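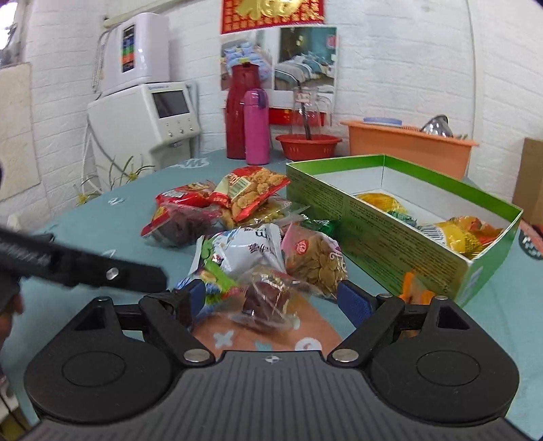

My sister called on Sunday to ask whether she should wait a few years and let a robot tidy her kitchen, and I ended up talking for so long that my tea went cold. So I promised her I'd write it down properly.

The short answer is no, don't wait! The long answer starts with snacks. Putting snack packets into an open carton sounds like the easiest chore in the house (my nephew could do it at three, when he felt like it), and yet it's a wonderful way to find out what machines can't manage yet. A cracker packet is mostly air. Clear wrappers are hard for a camera to make sense of, shiny ones throw the light around, and when they're heaped up it's difficult to tell where one ends and the next begins.
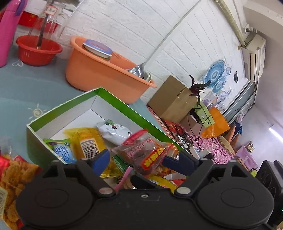
I used to work near the packing line at Tritiscombe, where the arms were a joy to watch, but every box came down the belt facing the same way. A home table has basins and bottles and whatever else landed there since breakfast, and you can't ask a family to line things up first. My old colleague Danjuma Adebisi still says he'd sooner automate a whole warehouse than one kitchen drawer, and I think he's right, though I'm more hopeful than he is about the next ten years.

What cheers me up is the fingers. Soft, textured pads are a lot kinder to a bag of crackers than the hard metal jaws I remember, and a simple gripper that opens and closes can do more than you'd expect if whatever is guiding it has some sense. 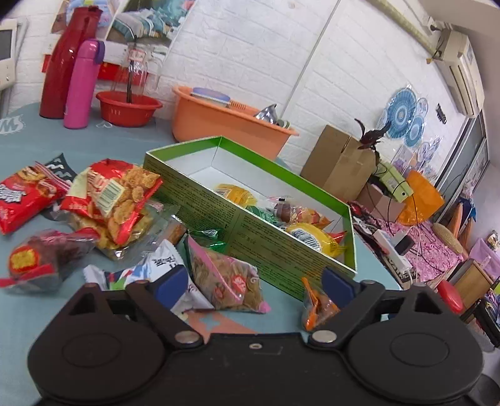
Filed under: Robots at Home

Anyway, I told my sister to buy a bigger basket for now and ask me again in February.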